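Read before the second problem set. Notation follows the first handout, with demand *D* in units per year, lot size *Q*, lead time *L* in weeks, and reorder point *R*.

## 1. Two questions, two parameters

An inventory policy for a single item has to settle when to order and how much to order. Under continuous review the first is answered by *R* and the second by *Q*. The two interact only weakly when lots are large relative to lead time demand, so they are usually set one after the other.

Inventory position is the quantity compared with *R*. It is defined as

> on hand + on order − backorders

A common error in the first problem set was to compare *R* with on-hand stock alone. If an order is already open, this triggers a duplicate.

## 2. Worked case: Nokdale depot

The depot stocks Pludurine, a joint sealant sold by the cartridge. Demand is 3,111 cartridges per year with no seasonal pattern. The supplier ships in fixed lots of 600. Lead time is two weeks.

| Quantity | Expression | Value |
|---|---|---|
| Weekly demand | *D* / 52 | 59.8 |
| Lead time demand | *L* × weekly demand | 119.7 |
| Orders per year | *D* / *Q* | 5.185 |
| Average cycle stock | *Q* / 2 | 300 |

With safety stock set at two weeks of demand, also 119.7, the reorder point is 239.3. Round up to 240. Average stock on hand is cycle stock plus safety stock, or 419.7 cartridges.

Do not round weekly demand before multiplying. Rounding to 60 here gives the same *R* after the final step, but it will not do so for slow movers.

Safety stock expressed as weeks of cover ignores variability. Where the standard deviation of weekly demand is known, use

> SS = z · σ · √L

and state the service level used to pick *z*. This assumes independent weekly demands and a fixed lead time. A variable lead time adds a second term, derived in the next lecture.

## 3. Periodic review

Ceruvine, a solvent, is ordered on a fixed cycle in January, April, July and October. Stock must now cover the review interval *T* as well as the lead time. The order-up-to level is

> S = (T + L) × weekly demand + SS

with √(T + L) replacing √L in the safety stock term. For equal service, periodic review therefore carries more stock than continuous review. It is still preferred where one supplier covers many items and freight is shared.

## 4. Items outside the calculation

Hand tools are not consumed at a steady rate, and a reorder point computed from issues is meaningless for them. Treat them as assigned assets. Record location and condition, replace on failure, and leave them out of turnover figures.

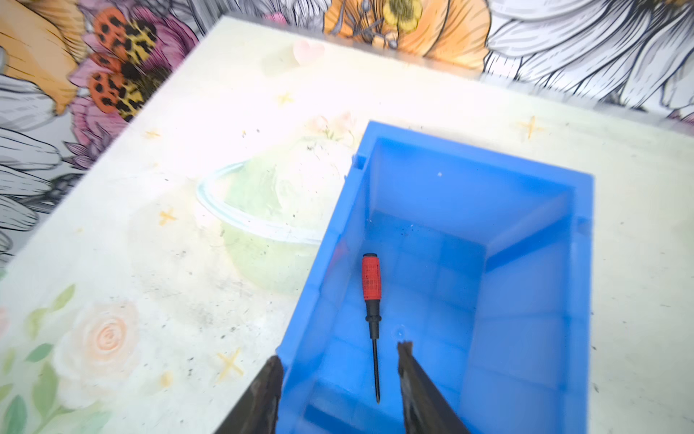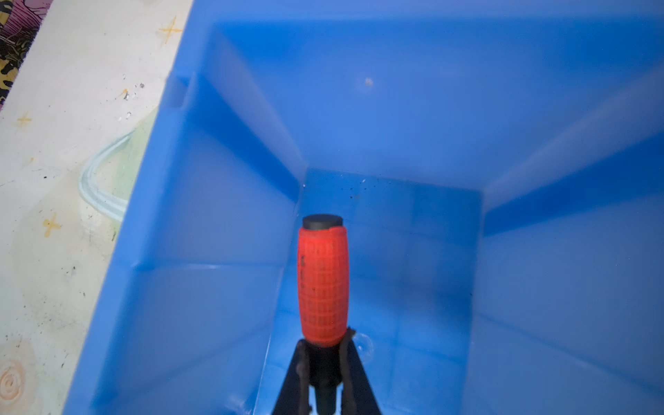
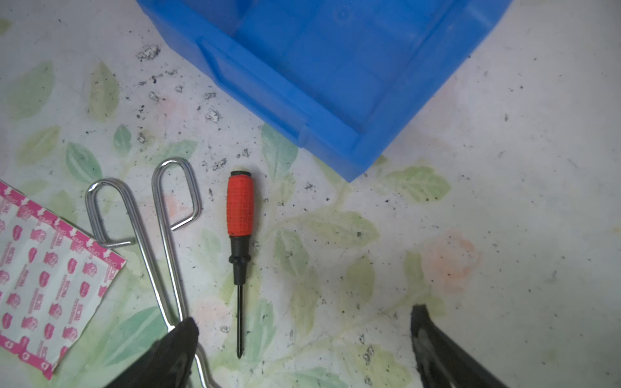 Blue storage bin, with a screwdriver in the first view; screwdriver and wire tongs in the third.

M. Skoryk

## 5. For the problem set

- Recompute *R* for Pludurine with a lead time of three weeks and the same safety stock in units.
- Show that average cycle stock does not depend on *L*.
- Derive *S* for Ceruvine using the demand table in the first handout. Take *T* as 13 weeks.

Show units at every step. Spreadsheet output without the formulas is not accepted.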